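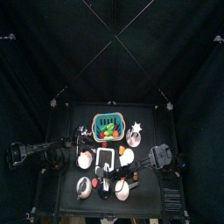

Skirden opens its two-arm practice cell and shares the full setup routine

2018-09-29

Skirden is happy to announce that its two-arm practice cell is up and running, and that the setup and care notes behind it are now free for anyone to read and use. The notes cover the whole life of the cell, from hanging the first piece of cloth to swapping a tired gripper pad, and they are written so that a person who has never bolted down a robot arm can follow along.

The cell, known in the workshop as Allitz, is a small kitchen for robots. Two arms face each other across a black tabletop and learn to handle toy food, bowls and cookware. Black fabric covers the walls and ceiling so that the light stays the same from morning to night and the cameras have nothing behind the table to puzzle over.

"People love to watch the arms, and so do we, but the part I'm proudest of is the boring part," said Yuk-lan Yeh, who leads the build. "You can walk up to this cell in the morning, follow one sheet of paper, and be working before your tea is cool enough to drink. It took us a long time to get there!"

The notes begin with the frame and the cloth. Fabric goes up before the arms do, pulled tight and checked for sagging, as a loose fold can catch on an elbow joint. Next comes the tabletop, which is clamped at its front corners and then pushed by hand from every side. If it shifts at all, the clamps come off and go back on. Skirden found early on that a table that creeps even a little during the day will spoil a careful calibration, and the fault is very hard to spot by eye.

Each arm is then bolted down, powered up alone and moved slowly through its full reach with the other arm parked. Only when both have passed do they run together. The middle of the table, where the two grippers can meet, gets its own slow test, and the notes ask for a second person to stand by the stop button while it runs.

"That middle zone is where all the interesting work happens, and it's where we bent our first finger," said Wen-hsiung Hsiao, who looks after the arms. "Now we creep through it at low speed every time a base has been loosened. I don't care if it was only one bolt."

Daily care is short. The grippers are wiped, the pads are checked for splits, and every cable is followed with a fingertip from the base to the first joint. The table is wiped too, and the toy produce goes back in its basket. Items that have picked up grease or dust are washed, because a slippery toy pepper can look just like a weak gripper in the results.

Every 1,000 work cycles the cell gets a longer stop. Base bolts are tightened in a cross pattern, joint play is felt for by hand with the power off, and the calibration is run again from scratch. The fabric is brushed down at the same time - black cloth collects lint like nothing else, and it ends up on the lenses.

Repairs have a chapter to themselves. Yen-ting Kong wrote it while working through a run of gripper faults in September, and it reads like a bench diary, with wrong guesses left in. One long entry follows a left gripper that kept closing late. The motor was changed, then changed back, and the trouble was finally traced to a connector that had worked halfway out of its socket.

Olevis, which runs a training workshop for technicians, has been trying out the notes with its own learners. "They argued with nearly every page, and I mean that as praise," said Caoimhe Ó Súilleabháin of Olevis. "A lot of what they argued about has gone into this version."

The notes come with a printable morning sheet, a parts list and a blank repair log. Skirden plans to add a chapter on lighting next, along with a section on Lò, the small program the team uses to record each service stop.

Readers who try the routine on their own cells are warmly invited to send in corrections, especially for the repair chapter. Copies of the notes and visits to the cell can be requested through Shuk-fan Yau at the Skirden front office.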